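The sugar pot stays

Two weeks into the great kitchen clear-out and I've got as far as the tea things. I know, I know, they take up one shelf. But it's the shelf I look at every single morning, so it's the one I've been putting off.

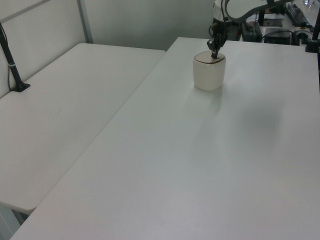

I bought mine in January, in a proper sulk, after the old one went off the draining board and into the sink in 14 pieces (Yusri found the last bit with his foot). I'd decided I wanted something plain. Cream, a lid that fits, a bit of brown round the edge so it didn't look like it came from a hospital. That was the whole list, and it still took me three Saturdays and a row in a car park.

The trouble is lids. So many of them have that notch cut out for a spoon, and if you live where we live the notch is a front door for ants. We had them the summer before last, a line right across the worktop and up the side of the pot, and I threw out a full bag of demerara and cried a bit. So no notch! The spoon lives in the drawer now and everybody moans about it, Doaa especially, who takes two sugars and always has done.

Mine holds 400 grams if you tap it down as you go, which means I can't get a whole bag in, which means there's always a half-empty bag with a peg on it at the back of the cupboard. I did look at bigger ones. They looked like biscuit barrels.

A few things I've learned about keeping one nice. Don't fill it over the kettle, the steam gets in and you'll be chipping away with a teaspoon by Friday. Wash it when it's empty and leave it upside down overnight before you fill it again — I've rushed this and ended up with a sort of sugar pavement in the bottom. And wipe the rim where the lid sits, as the grains get in there and it makes a horrible gritty noise that goes right through my teeth.

Anyway, the rest of the shelf. Out went the teapot with the glued spout, a strainer I've never used and the mugs from Lachlan's old job. I've kept the milk jug for now, though it dribbles. If anyone knows of a small jug that pours properly and doesn't cost £26, please leave me a comment.

Next it's the spice drawer, and I've already found three jars of cumin.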